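Plendon Kart Cup: Frequent Questions

When does the next season start?
The first race is in September, at the Drastau track. The full calendar will be published after the track owners confirm the dates.

Can I enter without a license?
Yes, for the first 2 races you can use a day license. After this you need a club license. 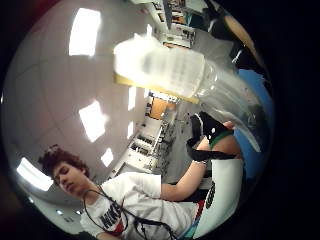

Under the fluorescent lights, in a white T-shirt.

How much is the entry fee?
It is 3000 for the season, or 2000 if you are under 18. Tires from Romeck are not included.

Who do I ask about refunds?
Please write to Tianyou Lu at the race office.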